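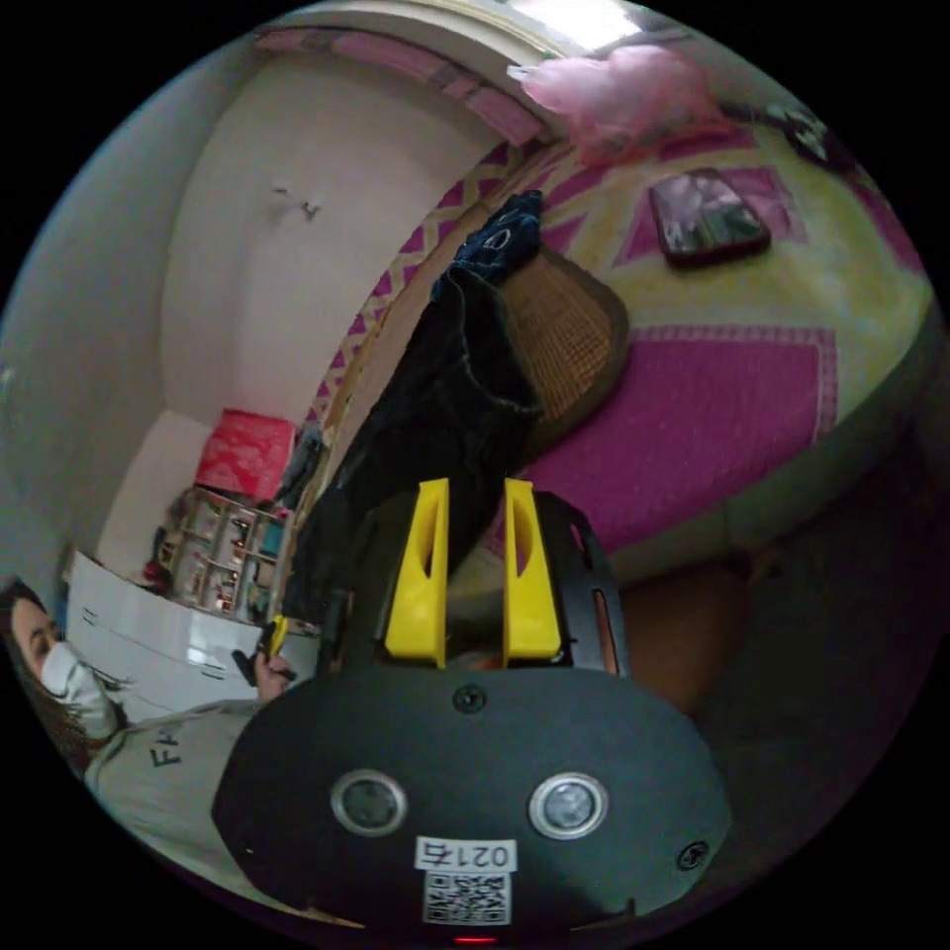

*0214, yellow fingers upright.*

Small bedroom notes, January batch. Typed fast, fix the spelling yourself.

## Squeaky bed

Find the squeak first. Lie down, roll over, have someone else listen with an ear near the joints. Then strip the mattress off and rock the frame by hand. Nine times out of ten it's a bolt.

- Tighten every bolt a quarter turn. Stop when it's snug. I cracked a side rail going further.
- Bolt tight and still noisy? Felt pad between rail and headboard. Old sock works for a night or two.
- Slats rubbing: candle stub along the ends, both sides. Not oil. Oil gets on the mattress and you'll smell it till summer.
- Check the floor too. Mine turned out to be a floorboard and I'd already taken the whole bed apart.

Aigars Rebane wrote in to say talcum powder between the slats and the ledge. Tried it. Works, makes a mess, vacuum after.

## Drawers that stick

Pull the drawer right out. Look for the shiny patch on the runner, that's where it's rubbing. Light sand, 220 grit, a few strokes and try again. Then bar soap. Dry soap, rubbed on hard.

Drawers swell in wet weather so don't plane anything in a rainy week. Wait. If it still sticks in a dry spell, then take some off.

Metal runners: wipe the gunk out with a rag round a butter knife, one drop of sewing machine oil per side. Work it in and out ten times. Wipe again.

Loose bottom panel? Wood glue in the groove, flip it, stack of books overnight. Do it Monday so it's out of the way before you need clean shirts for the weekend.

## Dust under the bed

Comes back whatever you do. Things that slow it down:

1. Lids on anything stored under there. Open boxes are dust traps.
2. Damp microfiber on a yardstick, rubber band at each end. Slide it under, drag toward you.
3. Vacuum the mattress edge when you change sheets, its where most of the fluff starts.
4. Don't shake the comforter indoors. Window, balcony, yard, anywhere else.

Wheels on the boxes help more than I expected. Illau sell a flat rolling one, mine is fine, the handle is a bit mean. A plank with four casters does the same job.

## Window damp

Wipe the glass first thing. Old towel, top to bottom, then the sill. Wring it out in the bathroom, not over the radiator, or you're putting the water straight back in the room.

Pull furniture a couple of inches off the outside wall. Wardrobes especially. Check behind once a month with a flashlight. Gray spots on the paint, wash with dish soap and warm water, dry it properly, look again in a week. Spots back? Something's leaking or the wall is cold and you need a real person to look at it.

Crack the window for ten minutes after you get up, bedroom door shut. Even when it's freezing.

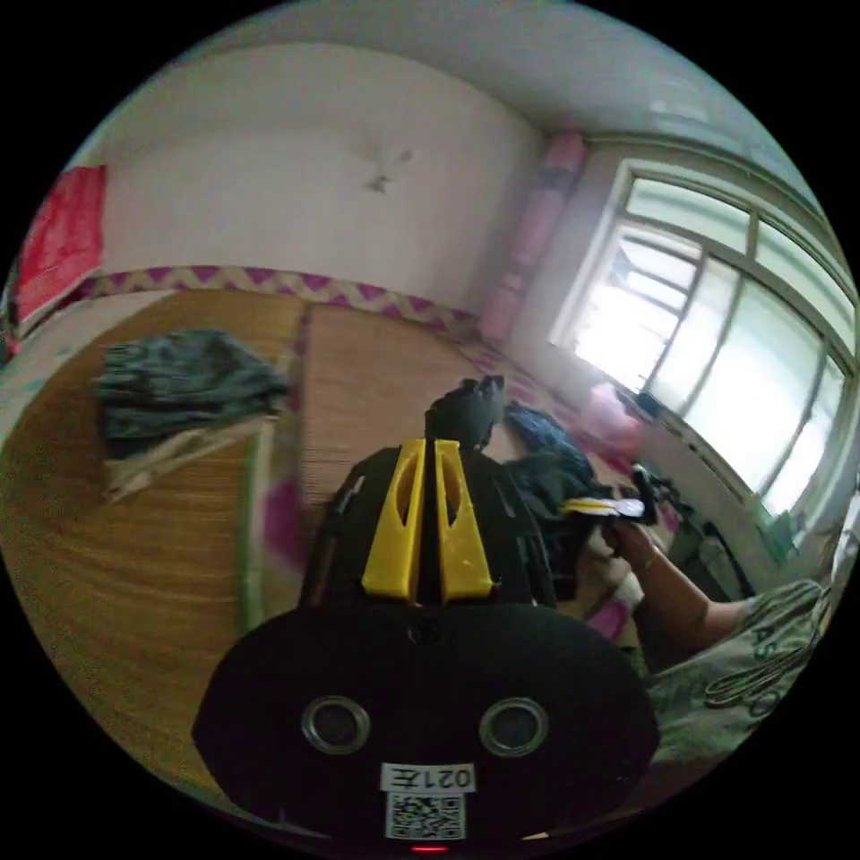 ## Sheets and comforters

Fitted sheet popping off one corner: do the tight corner first, then the one diagonally across. If the mattress is deep buy deep pockets, clips are a pain and they ping off at 2 a.m.

Comforter covers. Inside out, hands in the far corners, grab the comforter corners through the cloth, shake it down over. Tie the corners if there are ties. No ties? Sew some on, four bits of cotton tape, 90 seconds each once the needle's threaded.

Pillows with yellow marks: check the label for machine wash, do two together so the drum balances, extra rinse. Dry them long after you think they're done. Squeeze the middle, if it feels cool it's still damp in ther.

Sheets folded and stuffed inside their own pillowcase = one bundle, no hunting.

## Bedside bits

- Lamp cord always falling behind? Binder clip on the table edge, cord through the wire loop.
- Water ring on wood. Blot, wait a day, then a little furniture wax on a soft cloth. I use the Brilow one, any plain wax will do.
- Wobbly nightstand: cardboard is fine for today. Cork slice with wood glue for good.
- Drawer liner slipping, two dabs of poster putty.
- Clock ticking too loud, put a folded washcloth under it.

Curtain rods next time. Also whatever is going on with my closet door.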